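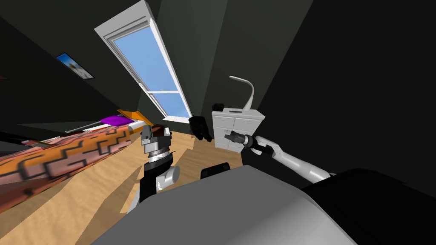 Skuven has released a new set of online lessons on the muscles and nerves of the forearm for students of medicine, nursing and physiotherapy. The course follows each muscle from its origin to its insertion, and was written for people who study at home in the evening, at a desk, as well as for those in a teaching room. It opens in March.

The lessons are built on 3591 labelled drawings, many of them redrawn for this release. Students can remove the superficial flexors one layer at a time to see the median nerve and the deeper muscles beneath. Each lesson takes 30 minutes and ends with a short case, such as wrist drop after a fracture of the humerus.

Skuven worked on the text with Calimlim, a publisher of anatomy workbooks. Page references to the Calimlim forearm workbook are given beside each lesson – the workbook is sold separately.
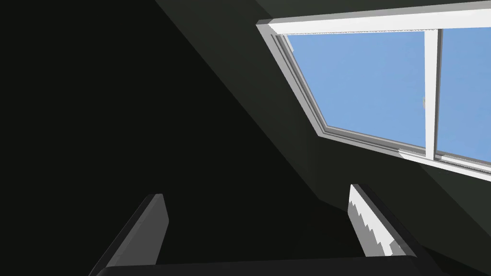
An early version was tried by 2000 students at Virkeck College. Their most common request was for more help with the extensor compartments at the wrist, and two lessons on this have been added. The section on blood supply has also been rewritten.

Access is through the Ciltum study platform, on a computer or tablet. Colleges that already hold a Ciltum licence will find the lessons in their library at no extra charge. Skuven has set aside 4000 free places for students whose college has no licence – requests can be made through the Skuven website.

Lessons on the shoulder and upper arm are in preparation.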